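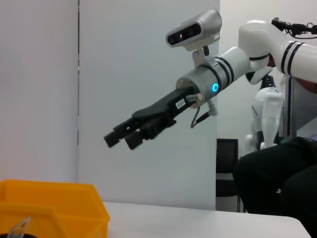
Sizing a bench circuit for a shared workroom

mlagman
26 November 2020
Need a check on load. One 20 A branch, 120 V, feeding six bench receptacles. Nameplate total is 457 W for the meters and lamps, plus a Dakon soldering station I measured at 62 W average. A Sasaki heat gun is used now and then. Run is 23 m in 12 AWG copper. Is voltage drop a concern?

ultar_b
Not for the meters and lamps. You are under 5 A. The heat gun is the only load that matters. What does its nameplate say?

mlagman
12 A.

ultar_b
Then 17 A worst case. At 5.2 milliohms per meter, out and back, that is some 4 V, or 3.4 percent. Slightly over the usual 3 percent recommendation for a branch.

nlacson
I would pull 10 AWG. It brings the drop close to 2 percent and the price difference on 23 m is small.

ultar_b
Disagree. The 3 percent figure is advisory and the gun runs for a minute at a time. 10 AWG is a pain to land on receptacle screws.

nlacson
Pigtail with 12 at each box. Check box fill first.

mlagman
Boxes are 22 cubic inch. Would a second 12 AWG circuit for the gun be better?

nlacson
Yes, if the panel has a space. Gun alone drops under 3 V.

mlagman
Two spaces open. I will run the second circuit and label it at both ends.
Mylene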